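Section 8: Connecting the Network Cable

Read this section in full before connecting the Dirkach wall cabinet to the local network. The cabinet must be switched off at the mains.

8.1 Preparing the cable

1. Clear a flat, light-coloured work surface and lay out the patch cable supplied in the Beritz accessory pack.
2. Remove any ties and straighten the cord by hand. Do not pull on the plug.
3. Examine both ends. The clear plastic of each plug should be free of cracks, and the contacts should be clean and evenly seated.
4. Confirm that the moulded boot is pushed fully forward against the plug.

CAUTION: Do not bend the cord sharply where it leaves the boot. Damage at this point is not covered by the warranty.

NOTE: Cables supplied before February have a grey cord. The colour has no effect on performance.

8.2 Connecting the cable

1. Hold the plug by the boot, with the locking tab facing the release slot of the port.
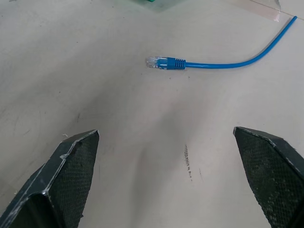 2. Insert the plug squarely until the tab clicks. Do not use force.
3. Route the cord through the lower gland, leaving a gentle curve on the outside of the cabinet.
4. Restore power and check the link light. If it remains off, refer to fault code 118 in the Cletstead supplement.

Replacement cables may be ordered from any authorised Daly service centre.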